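How to Block a Crochet Shawl (and Which Advice to Skip)

Home » Tutorials » Finishing

Posted April 24, 2023 by Dennis Lukumay

I put off writing this one for years. Most blocking tutorials read like shopping lists, and I have doubts about half of what's on them. Wires, combs, special mats, a steamer with its own stand. I have finished plenty of shawls with a towel and a box of pins, and I'd like to see somebody pick mine out of a row.

What you need: the shawl, a sink or basin, two bath towels, 50 rustproof pins, and something flat you can stick pins into. A spare bed works. So do kids' foam floor tiles, if the dye doesn't rub off. Check that with a damp white rag before you trust them.

Step 1. Read the yarn label. Wool blocks well. Cotton blocks fairly well. Acrylic mostly ignores a cold soak, whatever the lady in the video tells you. It will lie nice and flat while pinned and then creep back. Steam changes acrylic for good, and too much of it leaves the fabric limp, so try it on a swatch.

Step 2. Fill the basin with cool water and push the shawl under. Leave it 29 minutes. Why 29? A pattern leaflet for the Badis shawl says so, very firmly, and gives no reason. I've done 20 and I've done an hour while I ate lunch, and I couldn't tell you the difference. Long enough to soak through is the rule.

Wool wash is optional. I bought one bottle and my shawls smelled like a hotel.

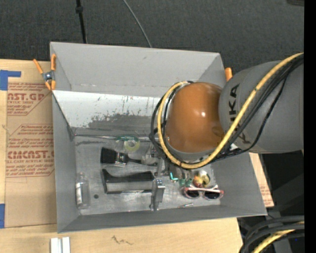
Gray open-topped bin on a pale wooden table, KUKA arm at right.

Step 3. Lift the shawl out with both hands under it. Don't wring. Lay it on a towel, roll the whole thing up like a sleeping bag and kneel on it. Swap to the second towel if the first is sopping.

Step 4. Pin the top edge first, from the center out. Then pull the bottom point down and pin that. After that do the sides, one pin per picot or per shell, and go back and move the ones that look crooked. There will be some.

How hard should you pull? Patterns love to promise that a shawl will "bloom" and grow by a third. My Irham lace sample, 500 yards of fingering wool, got wider by a hand and no more. If your shawl came off the hook too small, blocking isn't going to save you. Use a bigger hook next time.

Step 5. Leave it alone until it's dry. Feel the thick parts, like the border and any bobbles, before you unpin. A fan helps. A hair dryer is a waste of an evening.

A word on counting. Jinlong Zheng wrote in to say that his Jaltanis shawl has 1436 stitches in the last row and asked if he should pin each one. No. Pin the points and let the rest follow.

Will it stay blocked? For a while. Mine need doing again after every wash, and the one I wear most has gone soft at the tips and I've quit fixing it.

Next tutorial: weaving in ends on the Gu cowl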